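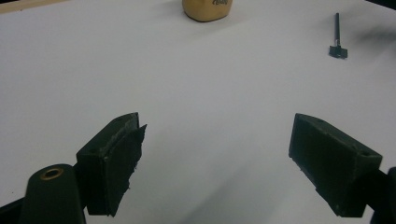 **When should a person be allowed to put a hand between the fingers of a gripper?** Only when the gripper is switched off at its own supply, and the person reaching in is the one who switched it off.

That was the first rule our group agreed on, back in February, and it has stayed at the top of the sheet ever since. The rest took a good deal longer! We are second-years on the Nukia module, and our project was to write a set of working rules for the shared bench in the Shemweta lab - something a new student could read over a cup of tea and then follow.

## What we started with

The old sheet had 13 rules on it. Some were very sensible, some repeated each other, and one referred to a cupboard that none of us could find. We kept seven, rewrote most of the wording, and tried the new version out every Monday until we stopped arguing over it (mostly about rule 4, which I still think is too strict, but I was outvoted).

## Looking after the fingers

We had left pads out of the first draft altogether, and our tutor was kind but firm about that. The rule now reads: look at both pads before the first run and again after every 500 grips, and write down any fraying or lifting, however small. Changing a pad is a two-person job, one to glue and one to check it sits square.

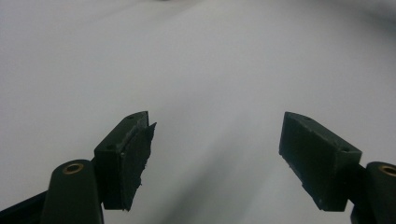 *Fig. 2: Fingers open, with a ragged edge on the left-hand pad.*

## Clearing and handing over

The bench is booked in slots, and the last 15 minutes of each slot belong to tidying and the log book. We borrowed this from the Sornodov workshop down the corridor, where they have done it for years, and it has saved us a lot of grumpy messages.

## Still to do

Rule 6, on who may change the grip force, needs another go. The Nundska group would like to use the sheet too, but their gripper is a different make and the switch-off steps won't match, so somebody will have to sit down with them and

- write a separate switch-off section
- agree one log book layout
- decide where the printed copy lives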